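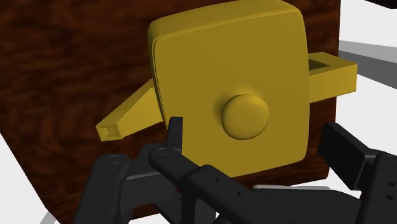

Yellow lock, round knob, wood-grain box.

1/ I spent October clearing out the house on Entwistle Road. Three floors, one basement, one person doing most of the work. A few people asked how I went about it, so I'm putting it in one thread.

2/ Start with paper. I started with furniture and lost a week. The paper was what held everything else up: deeds, insurance, the car title, warranties for appliances that left the house years ago.

3/ Anything with a lock on it went into one pile by the front door. Keys went in a coffee can. I matched what I could in one evening. The locksmith in Tindberg did the rest for $36 apiece, cash.

4/ I called three haulers. Quotes were $700, $2340 and "depends what's in there." I took the first one. They wanted everything on the ground floor before they came, so ask about that when you call.

5/ Books: the library sale in Tranarberg took 400 of them. They do not want encyclopedias, textbooks or anything that smells like the basement. Those went to paper recycling, hardcovers torn off first. That part is slow.

6/ Dining room was the hardest room because it had turned into the sorting room. If you can, keep one table only for things that are staying. Once "staying" and "not sure" share a table you will handle every item twice.
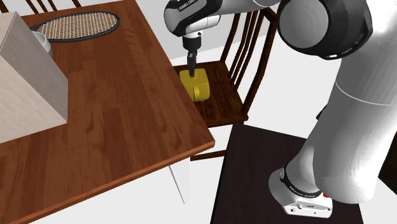
7/ Which I did. By the second week I had a rule: if I picked it up and couldn't say where it would live in my own place, it went to the donation corner. I broke the rule for a mixing bowl and two quilts.

8/ Sports stuff is hard to give away. The thrift store passed on most of it. The school took the balls and the net. Old skis went in the dumpster.

9/ I used Wendanar to list the bigger furniture. Slow at first, then four pickups in two days after I dropped the prices by half. Put the measurements in the listing. Every single person asks for them.

10/ Paint, batteries and old cleaners need their own trip. Our county only takes them one morning a month and I missed the first one. Look up the schedule before you do anything else.

11/ Someone asked about photos. I haven't sorted them. They are in four boxes in my hall closet and they can stay there until spring.

12/ Closing on the house is set for next month. Still need to get the water shut off and find the garage remote.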